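Rurnora bottom-drawer fridge freezer, six months on

Posted 01/10/2013

I bought this from Pillai in the spring with a voucher that took the edge off the price, and I still thought it dear. Capacity on the label is 412 litres. I have my doubts about any figure that counts the space behind a bulky moulding as somewhere you can put food.

Stainless steel door first. It looks smart in the showroom and smart for the first hour at home. After that you own a cloth and you use it. The spray Pillai sold me alongside it did no more than warm water and a bit of washing-up liquid, so save your money there.

The drawer is what they make the fuss over. It pulls right out on rails and has a big white plastic bin with sloped sides. Fine for peas and loaves. Drinks are another matter: put a couple in to chill quickly and they go over on their sides and stay there. The leaflet calls the bin "flexible storage". I'd call it a tub with a ridge in it.
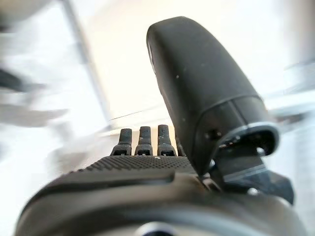
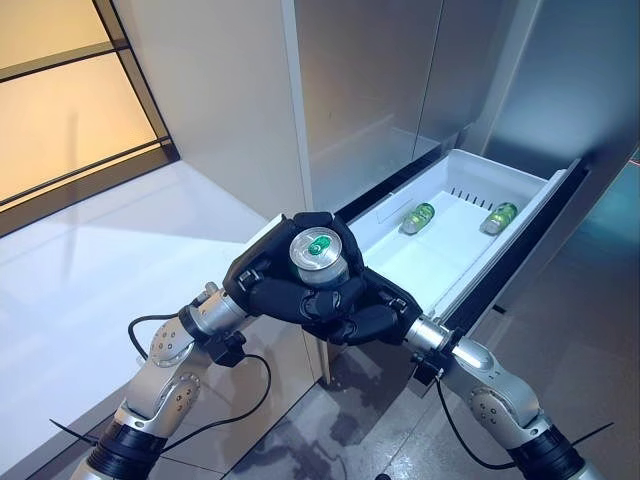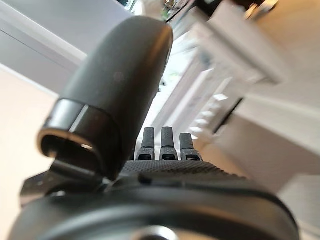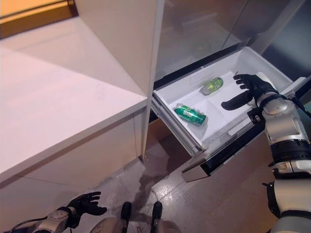 A green can and a small lime-green bottle, both lying down, and a lot of white plastic left over.

You can buy a clip-in basket from Drirkov which is meant to sort this out. I tried it and sent it back. It fouled the runner on one side and the drawer wouldn't shut flush, and a freezer drawer that doesn't shut flush is an expensive thing to own.

The maker says the rails are tested to 2,777 openings. We must be well on the way there, and they still run smoothly with a full load, so I'll give them that. The seal is good too. Noise is a low hum with a clunk in the small hours, which I can hear from the landing.

Cleaning the bin is easy enough once it's out, but it's too long for our sink and ends up in the bath.

Would I buy it again? At the sale price, perhaps. At full price I'd look at the plainer Drolldale with three ordinary drawers, which my sister has and never mentions. Three stars, and one of those is for the rails.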